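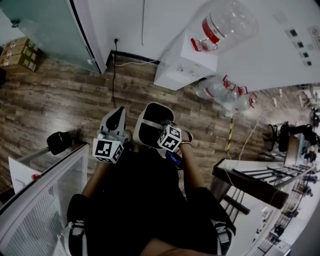 Water dispenser by the wall, empties on the floor

pedalboat9
We have a top-loading dispenser, the kind where the jug goes in upside down. Three empties are sitting on the floor next to it again. Do you store yours lying down or standing up?

Trenent_Jo
Standing, caps on. Lying down they roll into the walkway.

kdumitrescu
Mine lie down and stay put if you push them together. The handles keep them from going far. I'd worry more about cables on the floor near a water cooler.

Trenent_Jo
Depends on the floor. Ours is plank and they roll.

bunden2706
Agree on the cables. Run them along the baseboard and keep the outlet clear. Our jug dripped during a swap in April and one plank swelled.

pedalboat9
How many do you keep before returning them?

kdumitrescu
Five. Delivery takes them back.

Trenent_Jo
Too many for a small room. I return two at a time.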